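Wiping and writing tasks: how many demos before you stop?
Bimanual forum > Data collection
January 2021

lkekana
We have 200 teleop demos of the whiteboard task on the two-arm cell and the policy still does badly on the wipe. It reaches the board fine, then presses too hard or stops short of the last letters. Before I book more operator time I'd like to know what others do. Same operator for all of them, same board, same marker color.

ch_ko
One operator is your problem. The policy learned that person's habits. Get a second one and record 40 more before you change anything else.

tlecomte
I don't agree with ch_ko. A second operator gives you two styles and the model averages them. We tried that at Drakeva in September and the wipes got worse. Vary the start instead. Move the board, change the words, change how long the line is.

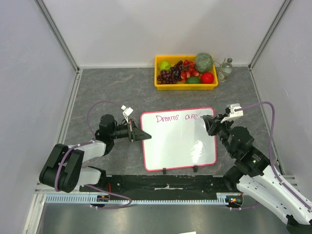 We keep the fruit tray at the back in every episode and swap what's in it between sessions. It is never part of the task. Policies trained with a bare table went for the first new object they saw.

lkekana
Do you throw out the episodes where the operator fumbles?

tlecomte
Only if the arm faults. If they fumble and recover, I keep it.

ch_ko
I'd cut those too. You are teaching it to fumble.

mbermudez
Fumbles are fine if the recovery is in the same episode. On pressing too hard, check your gripper cameras. On ours the mount had turned a little and the wrist view no longer matched the older data. Took us 2 weeks to find.

lkekana
Checked, and the left one is off from where it was in the first batch. Will fix that and redo 40 with the board moved each time.

ch_ko
Still say get a second operator.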